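Subject: Re: coat rack or wall hooks?
Date: Feb 10, 2025

> Is a standing rack worth the floor space in a small room?
> I keep going back and forth with the Flemano hooks.

Go for the rack! I've had mine by the desk since September and I love it. Jacket up top, backpack at the foot, and the cap still ends up on the desk (old habits).

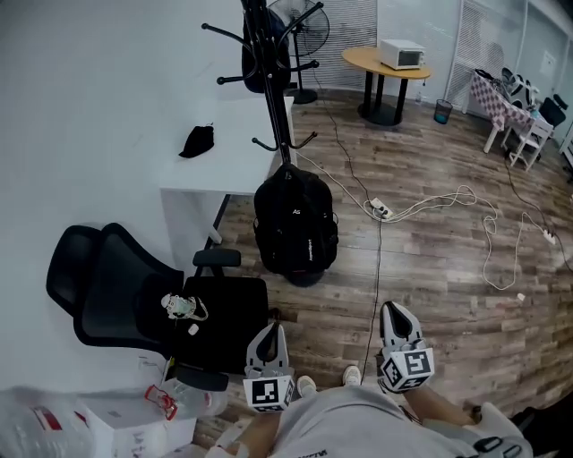
Biswas wrote back that hooks win if you rent and the landlord allows 5 screws, but that a rack moves with you, which settled it for me.

The toaster oven has the round table now, and I'm so happy with that corner! Next up is the cardboard box. Has anyone tried the Domard shelves for that kind of stuff?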